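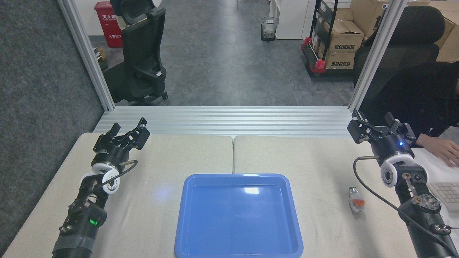
Guangming Cheng wants to know if we really have to go through the entire list after a fault 347, or if a power cycle and a quick look will do. Whole list, sorry! The quick look is how we got a second fault the same afternoon.

By Glória Lobo
February
4 min read
27 shares · 15 comments

So, what happened. The right arm on the Flesia bench was on its way down to the table when the wrist lost its signal, and the arm sagged instead of holding position (it's supposed to hold, that's the whole point of the brake). It came down on the rim of the tray and stayed there until I hit the stop. No fingers anywhere near it, thank goodness. Brahim cleared the fault, everything looked fine, we started again and got the same thing before the end of the run. My money is on the cable, but I'm still waiting to hear from Wijesinghe on the brake.

Work through these in order, initial each one, and write a comment even if it's boring.

1. Stop button pressed and tested from both sides of the bench.
OK. The one on the left feels stiff. Works, though.

2. Both arms parked, grippers open, nothing held.
OK now. I failed this the first time – I'd left a part in the jaws when I cut the power, and you can't count on the grip once the power is off.

3. Right arm cable: move the arm by hand through its full reach and watch the slack.
FAIL. It drags on the tabletop when the arm comes in low, and at full stretch it pulls on the connector. Needs a longer loop and a proper clip.

4. Left arm cable, same check.
OK, plenty of slack at the wrist.

5. Tape on the left arm: look for lifted edges, press them down.
OK. Shafiq would like to see a real strap there and so would I.

6. Wrist connector seated, screws snug.
FAIL, then OK. It was backed out a little on the right side. Pushed home and tightened, but I don't trust it until the new clip is on.

7. Supply reads 24 volts with both arms moving.
OK, steady. I really hoped this would be the answer because it would have been so easy to fix.

8. Brake holds with power off.
NOT DONE on the right. Please don't try this one alone, it takes one person on the arm and one on the switch.

9. Tray centered, no cracks in the rim.
OK. I ran a thumb all the way along the place where it got hit and couldn't feel a thing.
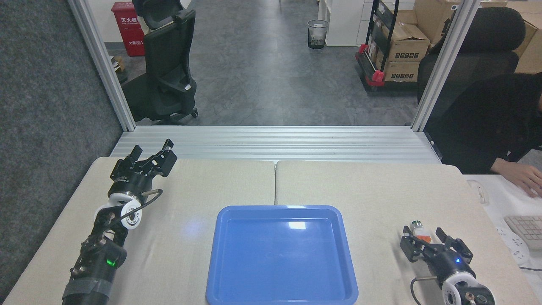

Page last changed: February, 4:40 pm (G. Lobo, items 10 to 12 added)

10. Slow pick and place with a small bottle, right arm, 15 repeats.
OK at slow speed, no 347. That doesn't clear the arm for full speed! Item 8 is still open.

11. Chairs and people outside the reach of both arms.
OK, but have a look each time before you press start. Whoever is typing at the desk on the right is thinking about their typing, so say "starting" out loud.

12. Log saved and named with the fault number.
OK, the second one anyway. The first got overwritten when we restarted – my fault. Pramila has asked for a copy before any restart from now on, so add that to your habits.

The right arm stays at slow speed until items 3 and 8 are signed. If you see the wrist twitch or hear it click, hit the stop and come find me or Brahim, and leave the arm exactly where it landed so we can look at the cable.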